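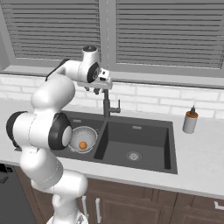 Seltum arm over the sink in the simulated kitchen, with the colander in the left basin.

Seltum kitchen arm: frequently asked questions

Is this a real kitchen?
No. It is a rendered one. The real arm is on a bench in the Getidville shared workshop, and we try new motions in simulation before running them there.

Who is building it?
Usa Prasertsri does the mechanical work and Chaiwat Ruangrit writes the control code.

What is the task?
Pick the fruit out of the colander and set it down on the counter. A run counts only if the colander stays in the basin.

Why does the faucet matter?
It stands between the two basins, and the planner has to keep the wrist clear of it. Of our first 113 simulated runs, 14 ended with the gripper touching the faucet neck. Raising the approach height by 5 cm brought that down to two.

Does the camera on the gripper do all the sensing?
For now, yes. Joint positions come from the motors.

Can I use the scene with a different arm?
Yes, if you have a URDF file for it. Change the arm path in the config and check the base position. The default random seed is 3233.

Can I come and see the bench build?
Members can stop by in the evening, after 6 p.m. Please keep outside the tape while the arm is powered.

When will the files be posted?
The scene is up now. Bracket drawings should follow in December.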